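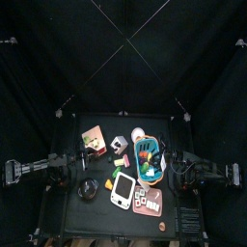
Could we please start on time next month, came the first remark, before I'd even opened my notebook, and was the mentoring program still on the agenda or had it been bumped again? It was still on. So, minutes of the December meeting of the Trollesel Alumni Career Circle, typed up by me because I lost the draw. We got going a little after 9 in the morning. 11 people signed in, which is a good turnout for this time of year!

Last month's minutes
Approved with one fix. I had written that the Stivudero visit was free for everybody. It's free for members, and guests pay at the door. Sorry, my mistake.

Mentoring program
We spent most of the morning on this. The plan is to match people who have been working a while with students in their last year, one to one, and have each pair talk twice a month through spring. We have nine mentors signed up so far and more students than that, so we went back and forth on whether a mentor could take two. I said I'd find that hard myself (I can barely keep up with my own inbox), but several people said they'd be glad to. We agreed to leave it up to each mentor and put a box for it on the form.

There was a longer talk about what happens when a pair just doesn't click. Last year two students quietly stopped answering and we only heard in May. This time I'll send everyone a short check-in note after the second call, and anybody can ask for a switch without giving a reason.
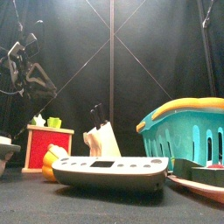
Students don't want advice on their resume from five different people, one reply went, they want somebody who'll tell them what the first year on the job is like. Lots of nodding at that. A couple of us still want the resume help to stay in, so it becomes an optional evening in February, and the calls themselves are left open for whatever the student brings.

Money
Schwerdtfeger has offered us $700 toward the spring mixer. They'd like their name on the sign at the door and a few minutes to talk about their internships. We took a vote and said yes, with one against – the worry was that the few minutes would turn into half an hour, as it did with another sponsor. I'll put the time limit in the thank-you letter.

Place for the mixer
Vodico's upstairs room is cheaper, but the stairs are a problem and parking is awful. Stivudero has an elevator and wants a deposit. No decision yet. I'm going to call both and ask what they have open in April.

Odds and ends
The member list has a bunch of dead email addresses, so if you've changed jobs, please send me the new one. Name tags: we're out again. Somebody has a box in their garage and will bring it.

Wrapped up at 11. Next meeting is in January, same place, and whoever draws the short straw takes the notes.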